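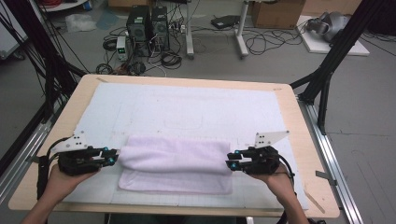
Office of Graduate Studies, Fosmont University

Notes on the new thesis submission rules

The university senate approved the revised submission procedure in November, and I have now taken two students through it. Most of the summary that went out by email covers the reasons for the change. These notes cover the mechanics.

The old process used paper forms and a bound copy. The new one runs through Presora, the same system we use for course approvals. The student uploads a single PDF, the supervisor signs off, and the file goes to the graduate office for a format check. The upload limit is 200 MB. Anything larger has to be split, with the appendices sent as a separate file of up to 50 MB.

The format check is stricter than it was. Haziq Pillai's thesis came back twice, once for margins and once for fonts that were not embedded in the figures. The second problem is common with plots exported from older software. Re-exporting fixed it, but each return puts the file at the back of the queue.

Examiners now have 30 days from the date they accept, where before the clock started when the copy was mailed. External examiners need a guest account, and that request must come from the department — the supervisor's login does not show the option. Hala Darwish in the graduate office handles these and usually replies before noon.

One item is still open. The Munasinghe prize used to be judged from the bound copies, and the rules have not been updated. I have asked whether the PDF will be accepted and will add the answer when I have it.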